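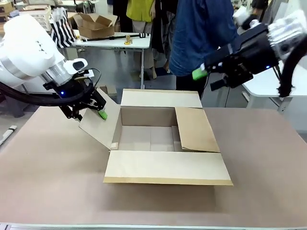
A reader from Ernberg asks why a cardboard box has four flaps on top when one big lid would cover the hole. The answer is in how the box is made.

A shipping carton starts as one flat sheet. A machine cuts slots into the sheet and presses lines into it. The lines are called creases, and the board bends along them. The sheet is then folded round and joined at one edge to make a tube with four walls. Each wall has a flap at its top end and a flap at its bottom end. One lid big enough for the whole opening would need a longer sheet and would leave more waste.

What is the wavy part?
Corrugated board has at least three layers. Two are flat and are called liners. The wavy layer glued between them is called the fluting. Each wave works like a small arch — it holds the liners apart and makes the board stiff, although most of the space inside is air.

Why do flaps spring back?
Paper fibres are bent at the crease but they are not cut. They pull the flap part of the way back towards its old position. A flap that has been folded right over a few times stays down more easily.

Which flaps close first?
On an oblong box, fold in the 2 short flaps, then the 2 long ones. In the commonest kind of carton the long flaps meet in the middle, and tape goes along the join.

Try it
Cut a strip of corrugated card 21 cm long and 3 cm wide, with the waves running along its length. Cut another with the waves running across. Bend both. The second bends far more easily, as it folds between the waves.

Dretard Science Pages, August 23, 2019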